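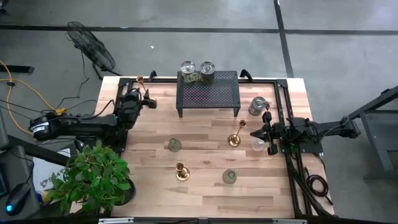
Cell two at Skerngate, before the planner was restarted.

Filed under: Short Fiction / Work
Search stories... Go

Adwoa Quansah had been given the planner because the man who wrote it had moved to Plirkby. It was called Petek. It had 2405 open warnings and one real bug, and the bug was that it would not commit. It found a path, scored it, and threw it away.

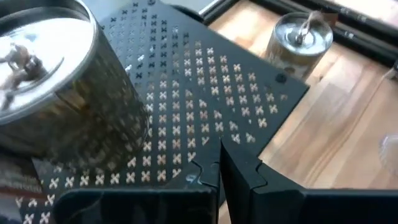

Petek kept a cost for every surface it might touch. Adwoa read the table of costs at her desk with a cold coffee. Glass was high, brass was low. Anything shiny got a penalty that grew each time the depth values disagreed. She pulled up the wrist view and looked at the lid of the big can, bright as a mirror, with a dark curve bent across it. Petek was treating the curve as an obstacle. It was planning around a reflection.
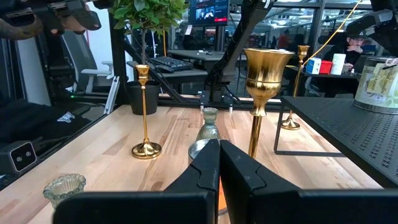
Page last changed: October, 4:10 pm

She wrote a filter. It was 63 lines long and she did not like any of them. She ran 100 plans in simulation and 10 of them still stalled, all near the goblet.

"Ship it?" said the message from Treltelard.

"No," she typed.

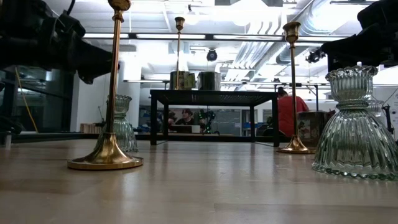

She opened the log again and went to the first stall. The score had been fine. The path had been fine. Petek had waited for a second opinion from a process that had been switched off in the spring. She deleted the call, saved the file, and pressed run.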